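Jutesa Bowls: data card

Version 2, updated 28 Feb 2025
Maintained by Tomoyo Nomura and Kiri Hoani

What's in here

Jutesa Bowls is a collection of short clips and stills of one of the most ordinary jobs in any kitchen: putting mixing bowls away. Big bowl, middle bowl, little bowl, nested, unnested, moved along the table and nested again. We love this stuff! Stainless steel bowls are lovely to look at and awkward to keep track of, as every one of them carries a bent little copy of its neighbours, and we wanted a set that gives them proper attention.

There are 682 clips in this release, of which 535 have been checked by a second person. The unchecked ones are in the folder called pending and you are welcome to use them, but please read the notes on labels first.

The bowls

Most of the sets are plain stainless steel, bought second-hand or lent by friends. The sizes in a set don't always come from the same maker, so some nest beautifully and some sit at a tilt, and we kept both. Kiri's favourite is the Henare set, named after the street where she found it, which rings like a bell if you so much as breathe on it (sound is not included, sadly).

Labels use three size words: large, medium and small. They are relative to the other bowls on the table, so a bowl that is "medium" in one clip may well be "large" in the next. Rim, wall and base are labelled separately where they can be seen.

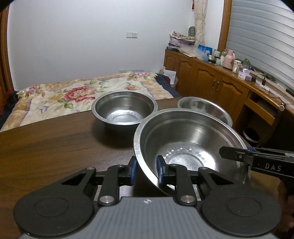

Three stainless steel bowls on a dark brown wood-grain table, the largest one nearest.

Shine is the tricky part. The base of a polished bowl can throw back a whole ring of bright spots, and a strong glare on the inside can look very much like an edge. We label the edge of the steel and leave the reflections alone. Shadows on the tabletop aren't labelled either, although Tomoyo did try it for one long afternoon in December before we gave up and had soup.

Where one bowl hides part of another, the outline stops at the part you can see. We don't guess at the rest. Bowls that overlap in the view aren't marked as nested unless one is really sitting inside the other.

Folders

clips: the moving pictures, grouped by table
stills: single pictures taken from the clips
labels: one text file per clip, same name as the clip
pending: clips waiting for their second check

Tables are called Cilden and Zenex, after nothing in particular. Please keep clips from the same table together if you split the set, or your results will look rosier than they should.

Known problems

72 clips have size words that disagree between the two checkers. Both answers are kept in the label file, first checker first. Very shallow views are the worst for this: a tilted bowl shows up as a thin oval and it's surprisingly hard to say how big it is.

There is very little glass or enamel, and no plastic at all. Bowls with food in them are left out of this version. We'd love to add bread dough next, so if you bake and have a good stack of bowls, do get in touch with Kiri.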